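Bresix Tabletop Handling Package: planning and ordering

Mandar supplies the Bresix package for laboratories and small workshops that want to begin with pick and place on a table. It has one arm, one two-finger gripper, a controller and a licence for Dresura, our simulation software. Prices are valid from January 2022.

We advise to buy the Dresura licence first. You can try your own list of objects in simulation and decide after this which gripper pads you need. The licence fee is taken off the price of the arm if you order within 6 months. 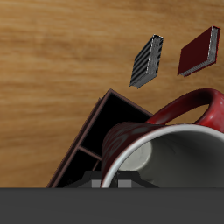

Nokuthula Mthembu writes that her team had money only for the licence in the first year, and that she would do it the same way again. They changed their choice of pads two times before the hardware was ordered. She would like the training day to be included in the price, as it was the one cost she had forgotten to put in the budget.

The training day is still a separate item. Please ask for it together with your quotation.

What to put in your budget
Dresura licence, one seat, one year: 271 euros
Spare finger pads, set of 10: 384 euros
Arm, gripper and controller: on request
Mounting plate for Gondal tables: on request

Delivery of the arm can take up to ten weeks. Orders which arrive in July are handled after the summer closing. A computer with a separate graphics card is necessary for Dresura and is not part of the package.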